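Oklow Club Kit - Whiteboard Wiping Task Pack

Item: whiteboard wiping pack for student robot clubs
Status: in stock, ships flat
Page updated 5/14/26

Quick version: everything a club needs to run the whiteboard wiping task, from the first human demos up to the match at the end of the season. Same task we run at the Lemer meet in November. You bring the arm and the board.

What's in the box

Blue erasers with a finger slot and a felt pad, 5 per pack
Spare felt pads, 20 per pack
Dark dry-erase markers, medium tip
Stroke cards (the shapes teams have to draw before a run)
Head strap for a small camera, camera not included
Score sheets, one pad
Printed task guide, student version and coach version

Not in the box: whiteboard, robot arm, camera, cleaning spray. We get asked about the spray every week. No spray in this task. Dry felt only.

Price

320 for the full pack. 264 for clubs already signed up for Lemer, put your club name in the order notes and we fix the invoice by hand. Refill bag (pads and markers) sold seperately, see the refills page.

How clubs use it

Part one is people. A student wears the strap, draws the strokes off a card, then wipes them the way they normally would. One hand on the eraser, other hand wherever it wants to go. Most kids lean it flat on the board. Fine. Leave it in, don't coach it out of them, the recordings should look like real wiping. Do a bunch of cards, swap students, keep going. Lefties too please.

Part two is the arm. Team decides how to use the demos. Some train on them, some just watch them and write waypoints. Both are allowed. Shabalala division is trained policies only, Jeler division is open to anything that moves the eraser without a person touching it.

Part three is the match. Card gets drawn at random, strokes go up, arm wipes, judge scores what's left on the board. Short ticks and faded smudges count as leftover ink same as a full letter. Teams lose more points on tiny marks than on anything else so practice those.

About the eraser

Picked this one for the slot. A hand hooks a finger through it, a gripper can hold the block by the sides. Also it's bright blue, so it's easy to pick out against a white board in the recordings. Please don't swap in a different eraser for match day, arms tuned on one shape do weird things with another. You can add tape to the sides for grip. You can't add tape to the felt.

Change the pad when it starts dragging gray lines. Peel, stick, press hard, let it sit overnight. If you skip the overnight part the pad slides mid wipe, ask us how we know.

Board notes

Any standard dry-erase board works, glossy is what we use at Lemer. Glossy boards reflect ceiling lights and windows and whoever is standing there, and yes your vision code will think a reflection is ink at least once. Record some demos with the lights on and some with half of them off. Record at differnt times of day if the room has windows. Don't buy a matte board to get around it, you'll only meet the problem again at the meet.

Fix the board to the wall. Not an easel. Arm pushes, easel walks.

Safety stuff

Arm and people never at the board together. Stop button in reach of the coach. Hair tied back around the arm. Power off before anybody changes a pad.

What clubs told us

"Cheaper than what we were putting together from the office store, and the cards saved me a whole weekend." Audrey-Anne Cloutier, club coach

"Wish there were more markers. Ours dried out because the caps were left off, so, our fault." Tyson Lachance, team captain

We put one more marker in the box after that one.

Questions we get a lot

Can we share a pack between two teams? Yes if they practice on different days. Match day each team needs its own eraser.

Do you sell the cards alone? Not yet.

Does the strap fit over glasses? Yes, goes above them. Tilt the camera down so both hands stay in view the whole run, check before you start not after.

Can we draw our own strokes? For practice sure, match uses ours.

Returns: unopened packs only, keep the box. Opened refill bags can't come back.
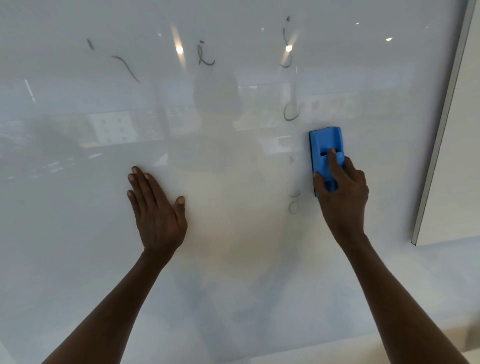 Wiping with the blue eraser, left hand flat on the board, a few strokes still to go.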